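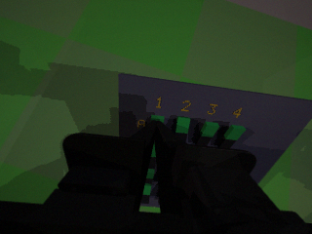
*The simulated gripper over the numbered panel, with its row of green blocks. Render from the Gradside project.*

The student who agreed to talk to me about Gradside would like it known that the class name was there first and the project grew into it. "It was the name of a folder," she says. "Then it was on a slide, and after that we were stuck with it."

Gradside is a semester project in a robotics elective. The students write code that tells a simulated arm to go to a labeled spot on a panel, numbers along the top and letters down the side, and pick up the block there. No hardware is involved. Everything runs on a computer, and the arm has never touched a thing.

I asked whether that bothered her.

"It bothers my father. He keeps asking when he can see it," she says. "I showed him the screen and he said it was a video game with no score."

I have some sympathy for the father. I have sat through a lot of school robotics showcases, and the distance between what is on the poster and what is on the table can be considerable. A project with no table at all seemed to me to be starting at a disadvantage. Her instructor, who joined us for the second half of the conversation and asked to be left unnamed, did not argue as hard as I expected.

"A simulator is forgiving in the wrong places," he says. "Friction is a number you typed in. If the block slides, you change the number. I tell them that in week one, and by week 2 they've forgotten it."

So why do it this way? Money, mostly. The school looked at a small arm from a supplier called Dal Bello and could afford one, for a class that would have had to line up for it. The simulator lets all of them work at once. "You can fail on a Tuesday night in your kitchen," the student says. "I've failed up to 50 times in an evening. With a real one I'd have gotten three tries and a lecture."

What she is failing at is less glamorous than I had assumed. I pictured clever software deciding things. Most of her time goes into camera angles and coordinates. The program has to work out where A1 is when the panel is seen at a slant, and her first version was sure of itself and wrong. It went to the neighboring block again and again and reported success every time.

"The report was just a line I wrote," she says. "It printed 'done' when the fingers closed. It didn't check if they'd closed on anything."

That struck me as the most useful thing anyone said all afternoon, and I told her so. She shrugged. She has since added a check, and her results got much worse on paper.

The lighting is another sore point. The team turns it down on purpose for some runs, so that the black gripper is hard to make out against its own shadows. The instructor calls these the honest runs. The student calls them something else. Her partner wanted to leave them out of the final write-up, and they had what she describes as "a long talk" before putting them back in.

There is a competition at the end of it, the Wurness round, in November. Each team gets 100 attempts with the blocks in places they haven't seen. The scoring program comes from another class project, Cevovitz, and she doesn't entirely trust it. Her complaint is Run 1401, a practice attempt that was marked as a clean pick.

"I watched it back and the block was tipped over," she says. "It got full points. I reported it, and we lost the points. I'd still report it."

I asked the instructor what a student can really claim to know after a semester of this. He took a while to answer. "They can read an error log. They know what a coordinate frame is — and they know it because it hurt them. Can they build a robot? No. I wouldn't put that on the flyer."

It is on the flyer, more or less. "Students build robots," it says, across the top. He told me he had asked for it to be changed. When I went out past the front office, the old version was still up.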